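Home Issues Authors Search Log in

4.2 Walking from the station to the town

Priltidell station stands at the lower end of the town, and the main street climbs away from it towards the army barracks. The distance to the first shops is short, but the footpath changes surface several times. It is sealed outside the station, loose gravel beside the goods yard, and sealed again from the Bastitz crossing.

We spoke to 100 people who left the train in August and asked where they were going and how they meant to get there. Most were passing through and had 20 minutes before the train left for Skorero. Few of them went beyond the goods yard. Those who turned back named the gravel more often than the slope.

Figure 2. Black slide sandals, the open type in our footwear groups.
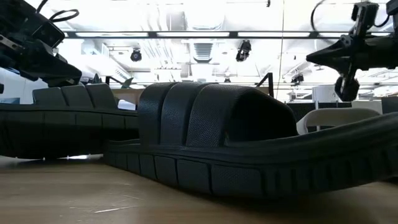
The gravel section is 100 metres long and has no kerb. Local people told us they cross to the yard side, where the ground is firmer, but there is no sign to tell a visitor this. We placed each person's footwear in one of three groups: boots, closed shoes and open shoes. Slides like those in Figure 2, with a thick sole and a wide ridged strap over the foot, went into the open group even though the side of the sole is cut into blocks. Nothing holds the heel, and small stones get in easily. People in the open group were the most likely to stay on the platform.

The Mészáros bakery, 15 metres past the crossing, depends on this trade more than any other shop in the town. Its owner opens when the northbound train is due and closes again once it has gone. The museum at the top of the street draws its visitors almost entirely by road and was not affected.

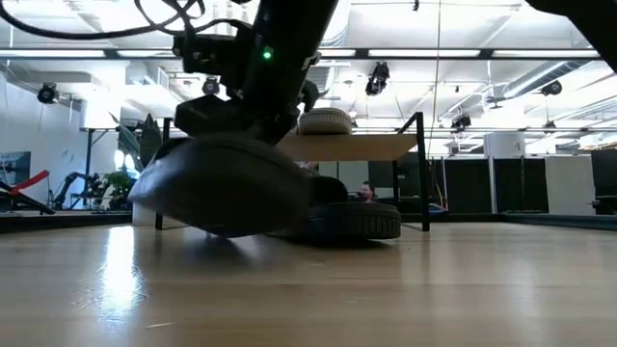

4.3 Limits of the survey

All the interviews were done in dry weather and in one month. We did not speak to people who stayed on the train, so we cannot say how many would have got off had the path been better.

Comments

Branwen Gape: The yard side floods in winter. Did you ask anyone about that?

Gergely Bognár: Is the gravel railway land or council land? The paper does not say.

Ildikó Boros: Railway land up to the crossing, council land after it. It is in section 2.

Previous Next Back to top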